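**Unit 9: When the closing round gets automated**

Last time we did the big stuff (welding cells, palletizers). Today is small and I love it: light switches! Our case is Prakitz, a firm of 20 people that is handing parts of its evening closing round to a robot arm.

Start with the task as people know it. You walk past, your hand goes up, done. Now try writing it down for a machine. Which control? How hard? How does it know?
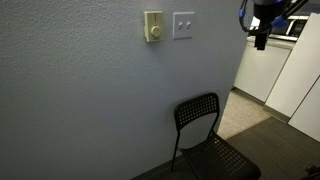 *Fig. 1. Rotary knob unit and a plate with two toggles, side by side.*

A person sorts out "knob" and "toggle" without thinking. For the arm these are separate skills, each taught and tested. Guess who knows the most about that? The people who used to do the round! At Prakitz two of them now write the task lists, and their notes are wonderful reading (see the Nalitz folder).

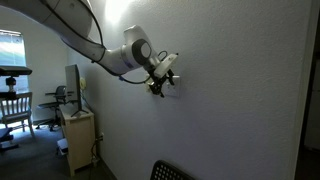
*Fig. 2. Gripper at the switch plate.*

What changes for staff:

- Closing used to take around 9 minutes. Someone still checks.
- Furniture placement becomes a shared concern.
- "Who does it if the arm is down?" needs a written answer.

**For next session:** read Pretorius, ch. 2, and pick one tiny job from your own workplace. Write it out step by step, then mark which steps you'd want to keep and why. Bring it on paper, we'll swap!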